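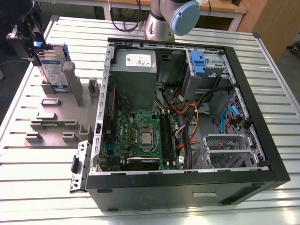

Llevo media vida defendiendo los ordenadores de sobremesa feos y no pienso parar ahora, que por fin me dejan un hueco para escribir sobre ello. Me refiero a las torres de oficina, esas cajas con frontal de plástico negro que vivieron debajo de la mesa de un administrativo y que luego salen a la venta por lo que cuesta una cena. Las abres y no hay lucecitas ni cristal templado ni nada que enseñar a las visitas: chapa gris sin pintar, una placa verde con el logo de Dell y un mazo de cables naranjas, amarillos, negros y blancos cruzando por donde le ha dado la gana. Y luego está el enganche azul de plástico en la jaula metálica de los discos, que a mí me sigue pareciendo una de las cosas más amables que se han puesto nunca dentro de una máquina.

Me explico, porque mi hermana dice que con esto del azul me pongo pesadísima. Un plástico de color en medio de tanto gris es alguien hablándote. Alguien, en una oficina de diseño a la que nunca iré, pensó que un día una persona sin ninguna formación iba a meter la mano ahí dentro, y le dejó una señal: por aquí, mujer, tira de esto. Es lo contrario del portátil que tengo ahora mismo sobre las rodillas, un Broltdale finísimo, precioso, que va pegado como si fuera un secreto de Estado. El año pasado se le murió el disco y en la tienda me propusieron cambiarle la placa entera. ¡La placa entera! Salí de allí tan enfadada que me pasé de parada en el autobús.

La primera torre que abrí fue la de mi tío, en una cocina, con un cuchillo de untar haciendo de destornillador (no lo recomiendo, aunque funcionó). Yo quería sacar las fotos de un verano y acabé enamorada del trasto. Recuerdo sobre todo el olor, mezcla de polvo caliente y cartón, y la sorpresa de ver que aquello eran piezas, que cada una tenía sus bordes y su sitio. Hasta entonces yo creía que un ordenador por dentro era una especie de sopa.

Desde entonces tengo manías. La torre, tumbada. Siempre tumbada, como un paciente. Hay quien trabaja con ella de pie y la cabeza metida dentro, y así se dejan los nudillos en la chapa. Los tornillos van a un platito de café, nunca a la mano ni al bolsillo, que los bolsillos se los comen. Y los cables los toco lo justo. Jenő Lengyel, que me enseñó casi todo lo que sé en un taller de Skevska donde hacía un frío espantoso en enero, los peinaba con los dedos antes de cerrar y no le gustaba que le hablaran mientras tanto. A mí me parecía una pérdida de tiempo. Ahora los peino yo, claro.

Lo que más discuto con la gente es el disco duro. Nele Leemans, compañera mía de tertulia y persona de opiniones muy firmes, sostiene que guardar discos mecánicos es como guardar cintas de vídeo, puro sentimentalismo, y que hay que destruirlos todos y pasar página. Yo le digo que sentimental es ella, que tiene 4.000 fotos en una nube cuya contraseña no se sabe. Un disco pesa en la mano, puedes escribirle encima con rotulador, meterlo en un cajón y volver a por él. ¿Que se estropean? Pues sí, se estropean, y por eso en casa tengo copia de la copia. Pero a un disco lo puedo sacar de una caja y ponerlo en otra sin pedirle permiso a ninguna empresa, y esa libertad pequeñita la echo de menos en casi todo lo que compro.

Ya sé lo que me van a decir, porque me lo dicen en cada comida: que las torres gastan más, que abultan, que hacen ruido, que quién quiere un armatoste en el salón. Lo del consumo se lo compro, en parte. Un equipo viejo encendido todo el día sin hacer nada es un disparate, y no voy a ponerme a defender lo indefendible por cariño. Lo de abultar, en cambio, me da risa. Abulta porque dentro cabe tu mano. Entra el aire, entra el pincel con el que quitas la pelusa, y entra otro módulo de memoria cuando el primero se queda corto. Todo lo que le hemos quitado de volumen a los aparatos se lo hemos quitado a los dedos del dueño.

Y además está lo de tirarlos. En el punto limpio de mi barrio vi un palé entero de torres apiladas bajo la lluvia, 15 por lo menos serían aprovechables con una tarde de paciencia, y el chico de la entrada me dijo que no podía llevarme ni un tornillo. Normas. Volví a casa y escribí una carta larguísima al ayuntamiento que todavía no me han contestado.

Así que si tiene usted una de estas debajo de la mesa, hágame un favor: desenchúfela, espere un poco, quítele la tapa y mire. No hace falta que toque nada. Busque el plástico de color, que algunas lo llevan azul y otras verde, y si le entra curiosidad, tire. A mí me costó una cocina llena de pelusa y una bronca de mi tío, y lo volvería a hacer esta misma tarde.

Inicio Opinión Cultura Cartas Suscríbete Contacto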